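Section 3. Fitting the push rod and sorting blocks by color

This section assumes you have finished Section 2, the arm is bolted down, and everyone in the shop has stopped leaning on it. If you are building from the Werniteo kit, the rod is in the bag marked "misc," along with everything else.

3.1 Before you start

You will need the gray rod, the black clamp band, a hex key, the cutting board, and eight printed blocks. Print your own blocks from the files in the shared folder. Shapes are up to you, but keep to two of each color or the sorting routine will sulk.

CAUTION: Power off at the wall. The pause button on the Clindico controller is a polite request.

3.2 Fitting the rod

1. Slide the clamp band over the lower end of the silver housing. Leave it finger loose.
2. Push the rod up until it stops. If it doesn't stop, you have the band on upside down.
3. Tighten the band a little at a time. Chrysanthi Stamatopoulos stripped one in April and would like it known that the screw was soft.
4. Tug the rod. If it comes off in your hand, go back to step 1.

3.3 Placing the board

5. Lay the board flat on the blue table, long strips running left to right.
6. Put a bolt in the table near each front corner and bring the board up against both heads.
7. Set the blocks out by color, with bare wood between the groups. Two blocks of a color may touch.

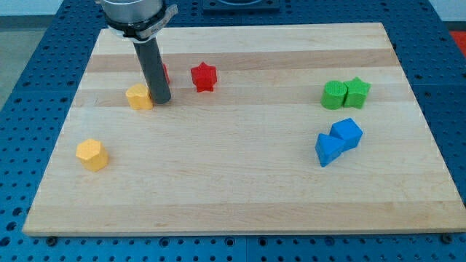

Fig. 3. Rod tip beside a yellow block, with the reds at back center and the greens and blues to the right.

3.4 First touch

8. Power on and load profile 3336. Earlier profiles were written for a shorter rod and will try to reach the table through your board.
9. Set the speed to 20. The controller accepts 900. Do not find out what that looks like.
10. Jog the rod down beside any block until the tip is just above the wood. Slide a sheet of paper underneath. It should move freely.
11. Press STORE. Wait for the beep, then press it again. The first press only wakes up the button.
12. Run one short push and watch the tip, with a hand on the stop switch.

NOTE: Star blocks tend to turn when pushed on a point. Aim between two points, or accept a star that faces wherever it likes.

NOTE: If the tip drags, raise it and repeat steps 10 and 11. Sanding the board to make room has been tried, and the board is still a cutting board to somebody.

When the push runs cleanly, write the tip height in the shop log and initial it. Questions go to Sotiris Stefanou, Friday evenings, at the bench by the drill press.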